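Home | Shop | Baskets | Fruit Box | Care & Cleaning | FAQ | Contact

Baskets and Desk Fruit: Frequently Asked Questions

These are the questions we get most often about the Gezer basket and the fruit box that goes with it. If yours isn't answered on this page, write to us and we will reply by email. Orders for the Pluvstead pickup counter are covered near the end.

The Gezer on a white desk:

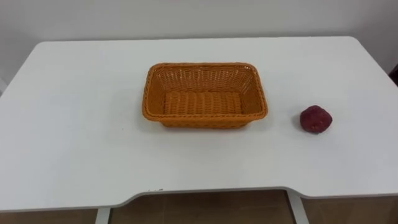
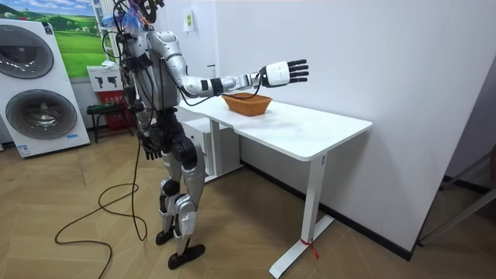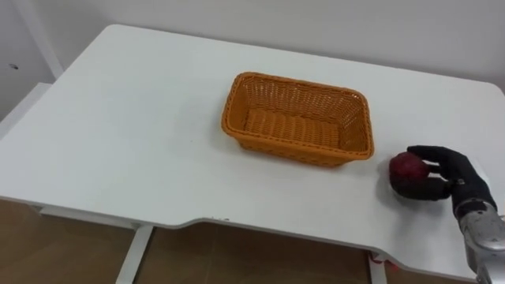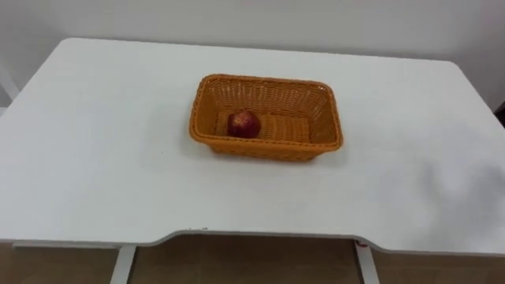 What size is the Gezer?

It comes in one size, meant for a desk or a side table. It holds 8 medium apples in one layer. You can stack a second layer of something light, such as mandarins, but the fruit on the bottom will bruise sooner. For a break room with a lot of people in it, order two baskets instead of piling one high.

Can I put it on a standing desk?

Yes. Place it toward the back, away from the front edge, and check that it won't catch on a monitor arm or a shelf when the desk goes up. If your desk moves quickly or stops with a jolt, round fruit will roll. A folded napkin on the floor of the basket stops most of that. You can leave the basket on the desk when you change the height as long as the load is small.

Will it scratch a white desktop?

We have had very few complaints about this. Grit under the basket does more harm than the basket does, so wipe the desk before you set it down, and lift the basket when you want to move it. Gray marks on a white top usually come off with a damp cloth and a drop of dish soap. Do not use scouring powder.

How do I clean the basket?

Shake it out over a trash can first. Then go over the weave with a soft brush and lukewarm water, working along the rows. Juice that has dried in the rim takes longer. Lay a wet cloth over it for a few minutes and brush again. Let the basket dry upside down. It should not go in the dishwasher, and it should not be left on a radiator.

Should fruit be washed before it goes in?

Wash apples and pears if people will be eating them straight from the basket, and dry them fully with a towel. Leave berries and cherries unwashed until you eat them. Water left in the weave shortens the life of everything else in there.

How long do apples last at room temperature?

A firm apple is usually good for a week in a cool office. In a warm room, or on a desk in direct sun, check them sooner. If you buy by the bag, keep most of the bag in the refrigerator and put out a few at a time. Take out anything with a soft spot the same day you notice it.

Can I keep bananas with the apples?

You can, but they will ripen faster. Ripening fruit gives off ethylene, and apples give off quite a lot of it. Keep bananas on a hook or in a separate bowl if you want them to last. On the other hand, if you have hard pears or green bananas, a day or two beside the apples will help them along.

Does the basket need a liner?

For apples, oranges and other whole fruit, no. The open weave lets air in from the sides, and a thick liner works against that. For small fruit that could get stuck or crushed in a corner, use a paper towel and change it whenever it gets damp. We used to sell a cotton liner called the Findier. It has been discontinued and we do not have any left.

What else do people use it for?

Mail, charging cords, tea bags, hand towels, keys by the front door. It works for any of those. We don't recommend it for potted plants, as there is no tray and water will go through to the desk. If a basket has held cleaning supplies, please don't put food in it afterward.

Can I choose a different color?

Not at the moment. The Gezer is made in orange only. Batches vary a little, so two baskets bought months apart may not match exactly. If you need a matching set, order them together and put a note on the order.

What is in the fruit box?

Apples all year, with pears added from fall until March. The small box has enough to fill one basket. The office box has enough for 6 baskets. We pick the varieties according to what is good that week and can't take requests for a particular one. You can skip a delivery from your account page up to noon on the day before it ships.

My fruit arrived bruised. What should I do?

Send a picture of the fruit and your order number within a day of delivery. We will credit the damaged pieces or send more with your next box. There is no need to mail anything back.

Can I return a basket?

Unused baskets can be returned within the return period printed on your packing slip. Baskets that have had food in them can't be resold, so we only take those back if there is a fault, such as a rim that is coming undone.

Where is the pickup counter?

At our Pluvstead store, through the side entrance. Bring your order number. Large orders are held in the back, so please call before you come.

Who do I talk to about a big order?

For up to 500 baskets, order through the website as usual. Above that, write to Svitlana Horobets in wholesale, who can give you a price and a lead time. Include the delivery address and say whether you have a loading dock.

Contact: Jidum Home, 579 Mill Road, Pluvstead | © Jidum Home. All rights reserved. | Back to top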